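Jomuvel Forums > Shop & Lab Equipment > Buying, Budgets and Quotes
Tags: handheld grippers, spares, budget planning
Search this forum Advanced search Go

Handheld grippers: buy two pairs up front or start with one?

tcordero_builds
Mar 22, 2021

Hi all, I'm putting together the equipment list for our spring session work in Talavera and I'd love some eyes on it before I send it up to Mulugeta Alemneh, who signs off on everything here. We do tabletop collection with handheld grippers, one in each hand, marker cube on each. Right now we have one pair that we share with another group and I'm sick of waiting for it.

The Brollgate quote came back at $445 per gripper, cubes included. I want 4, so two people can work at the same time. Then there's $200 set aside for spare fingers and pads, and after that I start running out of money and ideas. Tables we have. Shelving we have. Am I forgetting anything dumb?

Trinidad

lozano_a
Four is the right number and I'd fight for it. We bought a single pair our first year, and the day one of them went back for repair we had a room full of people and no work for them. A second pair would've paid for itself right there. Also ask Brollgate if the cubes are sold separately! Ours got chipped corners long before anything else gave out.

requena_e
I'm going to disagree with Anselmo. Buy 2, run them until October, and see what you really need. Every group I've worked with bought double the hardware and then only had enough people to staff one table anyway. Your bottleneck is going to be operators and resetting the objects between takes. Put the other $890 into people's hours.

lozano_a
That works if nothing breaks, Ezequiel. Things break.

requena_e
Sure, and that's what a spares line is for. A whole second pair is an expensive spares line.

tcordero_builds
Ha, ok, you two. To be fair to Ezequiel, staffing has been a headache, but this spring I've got enough folks signed up for two tables. What I don't know is how long the fingers last. Does anybody track that?

bego_c
We keep a tally on the shelf. The white fins go first for us, they start to stay bent after a lot of hard pinches, and the dark mesh part hardly ever needs touching. So if Brollgate is quoting you matched sets, ask them to split it and go heavy on fins. I'd spend most of your $200 there.

The stuff you're forgetting, from someone who forgot it:
- longer cables, and then more cables
- a charger per gripper (ours came with one per pair, grr)
- wrist straps
- a hard case. We like the Stendier ones, the foam is easy to cut
- somewhere to put things down that isn't the table you're working on

Begoñe

tcordero_builds
Oh the last one, yes. We use a folding chair for that and it's a disaster. Adding a cart. And the straps, thank you!

requena_e
Could you post what your setup looks like? I keep arguing about your table and I don't know how big it is or who's standing around it. Might change my mind (might not).

tcordero_builds
Fair enough! Big white table by the railing, power strip on the floor, the folding chair I mentioned. You can see the fins from Begoñe's post in the second and third ones, and the cubes in the first. 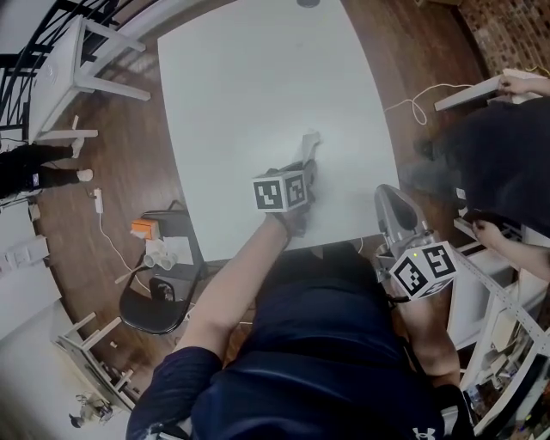
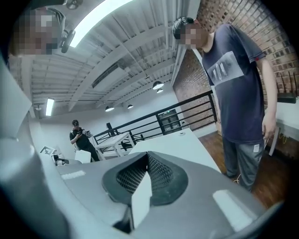
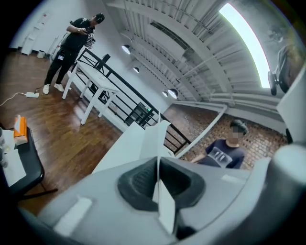 Where the list stands now

4 grippers at $445, so $1,780. Spares at $200, mostly fins. Cart, case, straps and cables still to be priced. I'm asking Brollgate for two quotes, one for the lot and one for a single pair with an option on the second at the same price. If they'll hold the price until October then Ezequiel may get his way after all.

Comments

lozano_a
Get the price hold in writing. Mine was a phone call, and the phone call did not survive the new sales rep.

requena_e
Ok, that table's bigger than I pictured. Two people could share it. I still say try one pair first, but I won't yell if you get four.

bego_c
Tape the power strip and the cable down, or run them under something. We lost an afternoon to a kicked plug. A cable cover is cheap, put it on the list next to the cart.

malemneh
I read this forum too, you know. Send me both quotes and we'll talk. The cart is fine.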